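Open day at the Gonell works
April 26, 2018

I do love an open day. Give me a lanyard and a free biscuit and I'm happy for hours, so when I saw that Gonell were opening up their place at Utow for one morning I put my name down the same evening. There were 400 places and I got one of the last (my neighbour dithered and missed out, sorry!).

Getting there was easier than I feared. The 37 bus stops right by the gate, and if you're driving there's a field across the road where they'll wave you in. I walked the last bit from the high street because it was sunny and I wanted a look at the canal, then had to trot the final stretch when I saw the queue. Coffee was in a big tent they call the Yurt. It isn't a yurt, it has corners, but the coffee was hot and the flapjack was enormous.

They send you round in groups of 21, and mine had a lot of children in it, which I thought might be a pain and was the best thing about it. Children ask what you want to ask. "Is it boring?" one little girl said to our guide in the card store, and she got a proper answer -- some days yes, mostly in the afternoon.

The card store is the oldest bit of the building and smells like a new exercise book. They had the sample drawers pulled out for us, and we were allowed to rummage. I had no idea there were so many creams. Ivory, oyster, something called Uteo White that looked exactly like all the other whites until the guide put it down next to them, and then you couldn't stop seeing it. It's their own shade and they're very proud of it. I came away with a pocketful of offcuts.

After that it was up the back stairs to the benches, and this is where I'd have happily stayed all morning. I'm nosy about how people set up a table to work on. Mine at home is a disaster, glue everywhere, a cutting mat so chewed up that the knife follows the old lines instead of the ruler. So I took a good long look at the big brown mat, which covers nearly the whole of the white table, and at the blue tray with its raised rims sitting on it. A tray! With edges! I lose little bits off the side of my table every single weekend and it had never crossed my mind to keep them in a tray.

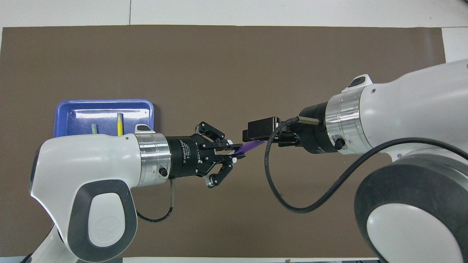
I asked where to buy a mat that size and was told to try a catering or flooring supplier before a craft shop, as you'll pay far less per metre. I've written that on the fridge. I also asked whether pale ones were better for seeing small pieces and got a bit of a shrug. Depends what you're working on, apparently, and on your eyes.

Next door you could have a go at folding and gluing a little gift box. Mine came out wonky on two sides. The lad next to me, who can't have been more than eight, did his perfectly and then did another. They told us the room turns out 1,000 of those boxes in a good week, and I managed one bad one in ten minutes, so I won't be applying.

Lunch was back in the tent: soup, rolls, a cheese that kept running out. I'd go early for that if you're planning to do the later tour. The shop is tiny and gets packed, and it only takes cash, so do bring some. I bought two bundles of seconds and a bone folder I didn't need.

Small grumbles -- the back stairs are steep and I couldn't see a lift, so ring ahead if that matters to you. The toilets are a long way from everything. And our guide had such a soft voice that anyone at the back missed half of it, me included in the first room, until I got my elbows out.

They're doing another one in September and booking is through the Gonell office. I've already told my sister she's coming, and this time I'm bringing a bigger bag for the offcuts.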